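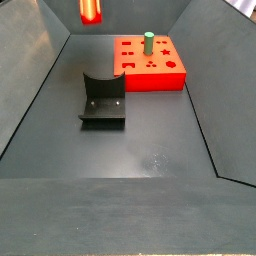 Figure 3. Workspace for the peg-and-saddle task, fixed view. The red block holds the green peg; the black holder stands in front of it.

4. Data Collection

4.1 Task and workspace

All demonstrations in the Clanano set were gathered in a shallow gray bin with sloped walls. The bin serves two purposes. It keeps parts within reach of the arm when a grasp fails, and it gives a plain background against which the fixtures are easy to segment. The work area holds a red block with cutout holes of several shapes, a green cylindrical peg, and a black holder with a concave upper edge. A separate red post, notched at its upper end, is the part most often handled by the gripper.

We chose these parts for their contact behavior. A cylinder placed in a saddle settles over a wide range of approach angles, while a post seated in a flat plate tolerates very little error. A policy trained on one of the two tends to carry its habits over to the other, and the mixed set was designed to expose this. Block pose was changed between episodes by hand, following a printed list of positions and rotations drawn in advance by Mehwish Usmani. Operators did not choose poses themselves.

4.2 Cameras

Each episode is recorded from a fixed view of the bin and from small cameras that travel with the gripper. The fixed view gives the layout of the parts but loses detail at the point of contact. The wrist views recover that detail at the cost of heavy occlusion by the fingers and a background that changes as the arm moves.
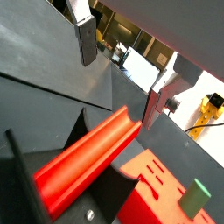

We made no attempt to mask the room out of the wrist streams. In an early version of the set, recorded in February, the area outside the bin was blacked out before training, and the resulting policies degraded when masking was removed at test time. Leaving the background in place produced slower early learning but a smaller gap between training and deployment. Exposure was locked at the start of each session; automatic exposure caused visible shifts whenever a bright region entered the view, and these shifts correlated with arm height closely enough for a policy to exploit them.

4.3 Demonstration procedure

Demonstrations were given by teleoperation through the Jondex interface. Five operators took part, each after a practice period whose episodes were discarded. An episode begins with the gripper open and clear of the parts and ends when the operator presses the stop key — success or failure is assigned later, by a second person who sees only the recorded video. Where the label was in doubt, Nusrat Rana reviewed the episode and her decision was final.

Operators were told to approach at a steady speed, to close the fingers once, and to correct a poor grasp by releasing and starting the approach again. Small adjustments while holding a part were allowed. We kept failed attempts in the raw set and marked them, as they supply examples of recovery that are difficult to produce on request.

The raw set contains 2451 episodes. After removal of recordings with dropped frames, unclear labels, or a stop key pressed too early, 2000 remained for training and evaluation. Six block layouts were withheld from training entirely. The final export was frozen on 6/19/24, and every result reported in Section 5 uses that export.
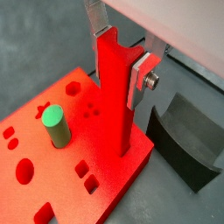

4.4 Annotation

Each retained episode is divided into approach, grasp, transfer, and release. Boundaries between phases were proposed from finger position and motor current, then corrected by hand in the Vrabec viewer. Most corrections concerned the start of the grasp phase, where light contact with a part raised the current before the fingers had closed. Hammad Talpur and Rafia Khattak annotated a shared subset independently; their disagreements were confined to this boundary and to episodes with repeated grasps. For the latter, we store each attempt as a separate segment and leave the episode label unchanged.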